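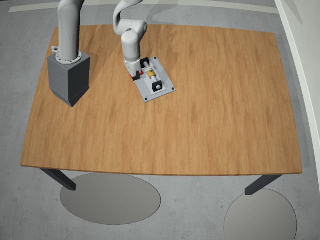

Plendton shaft cell

The Plendton shaft cell is a tabletop robot cell built for practising the assembly and servicing of a small shaft fixture. It exists as a simulated model, maintained by the training firm Stamance, and as a physical bench set up to match. The cell is named after the Plendton workshop, where the first bench was installed. It is used mainly to teach set-up, recalibration and fault finding to apprentice technicians.

Layout

The cell consists of a white robot arm, a pedestal, a wooden table and a fixture. The pedestal is dark grey and stands at one side of the table, with the arm bolted to it through a round white flange. The arm reaches up and over, so that the gripper comes down on the work from above.

The fixture is a flat, light grey metal plate with round holes at its corners. Two black support blocks stand on it, with a silvery shaft running between them and a golden-yellow sleeve at the middle of the shaft. The plate sits at an angle to the table edges. The gripper has red parts at its lower end, which are easy to pick out against the grey of the plate.

The fixture does not have a fixed position. Its location and angle are entered at the start of each session, and the arm program works from those values.

Set-up

Set-up begins at the pedestal. The flange bolts are tightened in a cross pattern and marked with paint, and the arm is then sent to its home position. A pointed probe is fitted in place of the gripper and touched to the corner holes of the plate to find where the fixture lies. The probe is removed, the gripper is refitted and the tool offset is reloaded.

The first approach to the plate is made at reduced speed. The technician watches the clearance between the gripper and the nearer edge of the plate, where most collisions occur. If the clearance is less than 8 mm, the probing is repeated.

In the simulated model the same steps are followed, except that bolt tightness is set as a number. Hafiz Govindasamy, who wrote the original set-up sheet, kept the step order identical in both versions.

Maintenance

The gripper is inspected every 350 cycles. Worn finger pads are replaced as a pair. The shaft is wiped and checked for scoring, and the sleeve is turned by hand to feel for binding. At 900 cycles the flange bolts are checked against their paint marks and the home position is verified.

Known faults

The most common fault is a drift in the tool offset after a light collision. The arm appears to run normally but arrives beside the shaft at a slightly different point each time. The Yusof test, in which the arm touches one corner hole 2 times from opposite directions, separates this from a loose flange.

Revisions

The current model, released on April 18, 2020, was prepared by Puspita Ginting and corrected the length of the shaft. An earlier February release had used a shaft drawing from the Plerero bench, a related cell with wider block spacing. Program files from the two cells are not interchangeable.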